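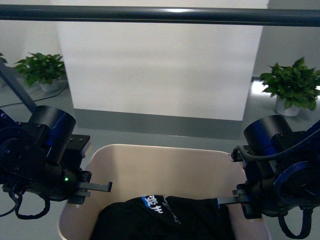
Can I keep a leafy floor plant in a white pot right next to a bright wall, or will the light be too much for it?

Most leafy green plants do fine beside a bright wall as long as the strongest sun moves off them during the day. If a leaf gets pale, papery patches on the side facing the light, slide the pot back a foot and see how the new leaves come in.

Section 4: Setting up your floor pots

Okay, you've got your Tonix pots out of the box and you've read Section 3 (or skipped it, I know how people are with Section 3). Now for the fun part! I wrote this section from my own two years of living with these pots at home and in the Fuentealba workroom, so you'll get the official Vovby steps with a fair amount of me mixed in.

What you need

The outer pot, the inner liner, the water gauge with its little orange float, and the felt foot pads. You also need a plant that's still in its plastic nursery pot, a bag of potting mix, a watering can and an old towel. Get the towel first. I always think I won't need it and then I'm hunting for one with dirt up to my elbows.

Before you fill anything

1. Wipe the bottom of the outer pot and let it dry all the way.

2. Stick the felt pads on, one at each molded dot. Press each one down firmly and leave the pot upside down for an hour. (I've rushed this. The pads slid off and I found one on my sock.)

3. Carry the empty pot to its spot and look at it from the doorway, and then from wherever you usually sit. Move it now, while it weighs nothing.

4. Check the gap behind it. I like 7 inches between the rim and the wall for a bushy plant with broad leaves, more if yours leans. Leaves squashed against a wall go yellow on that side, and they leave green smudges on white paint that are a real pain to get off.

Note: If you're putting one pot on each side of something big and flat, like a whiteboard or a wide cabinet, place the first pot and live with it for a day before you do the second. My first pair was perfectly even and looked like a hotel lobby. Pulling one of them forward a little fixed it, and I still love how that corner looks!

CAUTION: Look at your floor before you decide. Any cord or cable running across it should pass clear of the pot, never underneath. A full large pot weighs 40 pounds and can crush a thin cable, and water from a spill will follow a cord right along the floor to wherever it's plugged in. Reroute the cord first, then place the pot.

Planting

5. Drop the liner into the outer pot and turn it until the notch lines up with the gauge hole. You'll feel it settle. If it rocks, the notch is off, so lift it and try again.

6. Push the gauge down through the hole until it stops. The float should move freely when you tip the tube.

7. Add potting mix to the first ridge inside the liner. Don't pack it.

8. Slide the plant out of its nursery pot and loosen the bottom roots with your fingers. Set it on the mix. The top of the root ball wants to sit just below the second ridge, and if it's too low, lift it out and add more.

9. Fill in the sides, giving the pot a gentle shake now and then. Stop at the second ridge.

10. Brush the loose dirt off the rim and the leaves. This is the towel's big moment.

The first watering

11. Water from the top, slowly, all over the surface. Leave the reservoir alone for now. New roots haven't reached down that far yet and the plant can't use what's in there.

12. Wait 19 days, watering from the top whenever the mix feels dry a knuckle deep. Yes, it's an oddly exact number! It came from the Vovby people and I asked, and they said it was the average from their trials. I've gone a few days over and nothing terrible happened.

13. After that, fill the reservoir through the gauge hole until the float reaches the upper line. Let it drop all the way to the bottom before you fill again, and then give it two more days.

CAUTION: Do not fill past the upper line. The extra water comes out of the overflow slot at the back, onto your floor, where you won't see it until later.

Light and turning

Give each pot a quarter turn whenever you refill. If one of your pots gets a patch of direct light and the other doesn't, the bright one will drink faster, so go by each float and forget about keeping them on the same schedule. You can also swap the two pots every month. I do mine when I change the furnace filter, which means I sometimes forget both.

Winter is slower. In January my reservoirs last so long that I start to suspect the gauge is stuck (tap the tube, it's fine).

If you need a replacement part

Liners and gauges are sold separately, and the part for the large pot is number 127. The Cliltidero line uses a narrower tube that looks nearly the same on the shelf, so check the number on the bag before you open it. I have a drawer with two of the wrong ones in it.

Wheels and saucers are covered in Section 5.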